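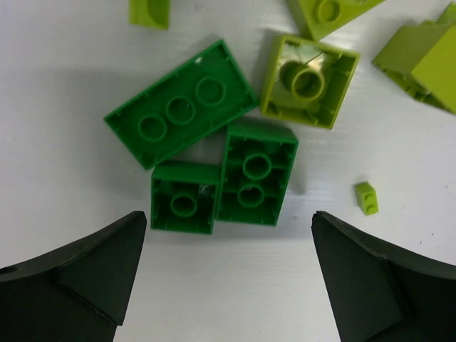
Stud-and-tube bricks are small plastic building blocks that hold together by friction. Studs on the top of one brick push into the hollow bottom of the next, and the fit is tight enough to carry the weight of a tall model but loose enough for a child to pull apart. Most of the work is done underneath. Turned upside down, a brick shows thin outer walls and one or more round hollow tubes, and the number of tubes gives the size away at once: a 2x2 has a single tube in the middle, a 2x3 has two, a 2x4 has three in a row. Green ones above, mid green and lime, show all three patterns. Sorters who work by feel use the same rule.

Naming. Size is given in studs, short side first. So 2x4, never 4x2, though plenty of people say it the other way round and get understood. Height is left out unless the piece is a thin one (a plate) or has no studs on top (a tile). One-wide bricks don't have tubes at all, they have thin solid pins instead.

Grip. Each stud is pinched between a tube and the wall, or between a tube and its neighbours. Small ribs on the inside of the wall are found on many bricks, they narrow the contact to a line and save a little plastic. Old bricks lose grip with wear. Heat is worse, a brick left on a radiator may never fit again.

Colour. Green is an awkward one for sorting. Mid green and lime are easy to tell apart in daylight, less so under a yellow bulb, and faded pieces drift towards eachother. The Gavetach sorting list, used by the Dallville toy library, has 46 colour names, almost a quarter of them greens. Shiny faces throw back a pale patch of light which can look like a scratch or a worn spot. Tilt it and check again before putting it in the seconds tub.

Sorting and storage. Two schools. By colour looks nice, slow to search. By size is quicker for building. The Dallville library went over to size in June after trying both, 12 shallow trays, with anything odd going in a Nurkix drawer by the door. Tip out onto a plain pale surface, a small heap at a time. No need to turn them all stud side up first, the undersides are just as easy to read.

Cleaning. Warm water, washing-up liquid, a soft brush for the tubes. Drain open side down, then dry on a towel overnight. Not the dishwasher. Grit collects between tube and wall and that is usualy why a clean-looking brick won't seat properly.

See also: plate, tile, baseplate, Quintero tray.

Efraín Espinoza, 2021-01-10
Last updated: same day, minor edits
Category: Toys and games > Construction toys > Parts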